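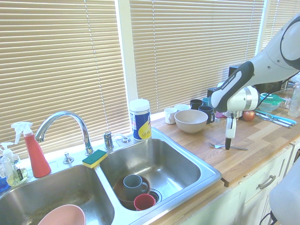
Hiltau, August

The Nernano kitchen arm is a home-built robot workstation for clearing and sorting dishes, set up by members of the Bestitz shared workshop in Hiltau. It consists of a robot arm with a two-finger gripper, mounted at the end of a kitchen counter next to a double sink. The name Nernano refers to the control software and was later used for the whole build.

Background

The Bestitz workshop opened as a woodworking space and added an electronics bench after its second year. Work on the arm began there as an evening project. It was moved to a member's kitchen when the builders decided that a bench with a few cups on it was too easy a test. The arm was bought secondhand and had no controller. The budget for the remaining parts was $3,000, most of which went to the replacement controller and the power supply.

Setup

The arm reaches over a butcher-block countertop with the sink beside it. Its gripper has two slim white fingers with dark tips, and is usually brought down with the fingers pointing straight at the counter. Cabling runs along the outside of the arm. Builders tried routing it closer to the joints and gave up after the wrist pulled a connector loose twice.

The mount is bolted to its own steel frame and does not rest on the cabinets. An earlier version was clamped to the counter edge, where it shook at higher speeds and marked the wood.

Software

Nernano runs on an ordinary desktop computer. It stores each movement as a short list of arm positions, which can be replayed or adjusted. The planner was adapted from code written for Ansari, an earlier workshop project that sorted screws and washers. Parts of the old code remain, including a menu entry for bin numbers that has no use in the kitchen.

Speed is limited in software to 16 centimeters per second near the counter. A stop button is wired directly to the power supply and works even if the computer has frozen.

Tasks

The standard tasks use everyday kitchen items: mugs, bowls, a plastic food container with a lid, and cutlery. Picking up a fork from the bare counter is treated as a separate task. Flatware lies low, and the fingertips have to close just above the wood without pressing into it. The builders set the clearance at 2 millimeters.

Mugs are gripped by the rim or the handle, depending on how closely they are grouped. Dishes inside the basins are not part of the standard set.

Limitations

The arm is not sealed against water and is kept away from the running faucet. It does not wash dishes. The rated load with the current gripper is 5 pounds, though heavy bowls can slip well below that figure.

See also

Ansari (sorting machine)
Bestitz workshop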